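Économie : une table ronde sur les droits de douane à l'université de Grusbridge

Le département d'économie de l'université de Grusbridge a tenu le 22 septembre 2024 une table ronde consacrée aux effets des droits de douane sur l'emploi industriel. Quatre-vingts personnes y ont assisté, en majorité des étudiants de master.

La séance comprenait quatre exposés, suivis d'un échange avec la salle. Ye-seo Ban, maîtresse de conférences en commerce international, a présenté un modèle d'équilibre partiel appliqué aux importations de pièces usinées. Selon ses calculs, une hausse de 5 points du tarif moyen se répercute presque entièrement sur les prix payés par les entreprises acheteuses, et le gain d'emploi dans les branches protégées reste inférieur aux pertes enregistrées en aval.

Deux intervenants ont contesté l'hypothèse de salaires fixes retenue dans le modèle. La discussion a ensuite porté sur les règles d'origine et sur le délai d'ajustement des fournisseurs du bassin de Rudham. 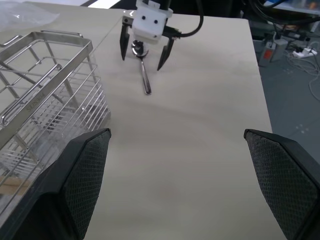
Les questions du public ont concerné la politique migratoire, le financement de la formation professionnelle et le calendrier des négociations commerciales. Les supports des exposés seront mis en ligne par le département. Une seconde séance, consacrée à la fiscalité des entreprises, est prévue en mars.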